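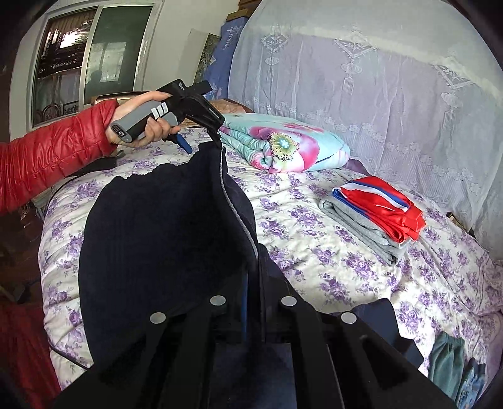 예시카 참비는 지난 시간 토론에서 삽화를 빼고 읽으면 19세기 자연사 입문서의 절반은 설교집과 구별되지 않는다고 했다. 이 의견을 출발점으로 삼아 4강을 진행한다.

읽는 시간 6분

4강. 대화체 과학서와 가정의 독자

1. 대화라는 형식
18세기 말부터 19세기 전반까지 영국에서 나온 어린이용 과학서에는 문답이나 대화로 쓴 것이 많다. 어머니나 가정교사가 묻고 아이가 답하거나, 아이가 묻고 어른이 설명한다. 교리문답의 형식을 물려받았지만 기능은 조금 다르다. 교리문답에서는 답이 정해져 있고 아이는 그것을 외운다. 대화체 과학서의 아이는 틀린 답을 하기도 하고, 어른은 그 틀린 답을 고쳐 가며 설명을 이어 간다.

2. 화자의 성별과 권위
설명하는 사람이 어머니인 경우가 많다는 점은 일찍부터 지적되었다. 여성 저자는 이 형식을 통해 전문 학회 밖에서도 과학을 말할 자리를 얻었다. 다만 그 자리는 가정 안으로 한정되었다. 강독 자료의 머리말을 읽을 때 저자가 자신을 무엇이라고 부르는지 표시해 올 것. 편찬자, 어머니, 교사 가운데 어느 것인지에 따라 본문에서 출처를 밝히는 방식도 달라진다.

3. 일상 사물에서 출발하기
촛불, 찻주전자, 비누 거품처럼 집 안에 있는 물건이 설명의 출발점이 된다. 실험 도구를 살 수 없는 독자도 따라 할 수 있었다는 설명이 흔하지만, 실제로 따라 했는지는 따로 확인해야 한다. 나탈리나 그라소의 발표문은 소장본 여백의 메모를 근거로 들었는데, 표본이 26권이어서 일반화하기는 어렵다. 그래도 메모가 실험 부분보다 낱말 풀이에 몰려 있다는 관찰은 기억해 둘 만하다.

4. 쇠퇴 문제
19세기 중반 이후 대화체가 줄었다는 것이 통설이다. 학교용 교과서가 늘고 서술체가 표준이 되었다는 설명이 붙는다. 반론도 있다. 에밀리아노 엔리케스는 정기간행물의 독자 문답란이 같은 기능을 이어받았다고 본다. 단행본만 세면 쇠퇴로 보이고 잡지를 포함하면 이동으로 보인다. 기말 보고서에서 이 문제를 다룰 사람은 어느 자료군을 기준으로 삼았는지 첫 문단에 밝힐 것.

5. 과제
강독 자료 143쪽부터 읽고 대화 한 편을 골라 A4 2장으로 분석한다. 줄거리 요약은 다섯 줄을 넘기지 않는다. 인용은 원문과 번역을 나란히 적는다. 수강생 25명의 발표 순서는 다음 시간에 나누어 준다. 12월에 배포한 참고문헌 목록은 쪽수 오류가 있어 2019년 1월 19일 자 수정본으로 바꾸었다.

관련 글
3강. 자연신학과 어린이 책
5강. 잡지 문답란의 독자들
여백 메모를 사료로 읽는 법

댓글
야밀라 오헤다: 교리문답도 책에 따라서는 아이가 되묻는 대목이 있습니다. 1절의 구분이 조금 강한 것 같아요.
피오누알라 맥그래스: 수정본 목록에도 잡지 쪽 문헌은 적네요. 5강 때 추가되나요?
예시카 참비: 제 말은 자연사 책에 한한 것이었고 화학 입문서는 사정이 다르다고 생각합니다.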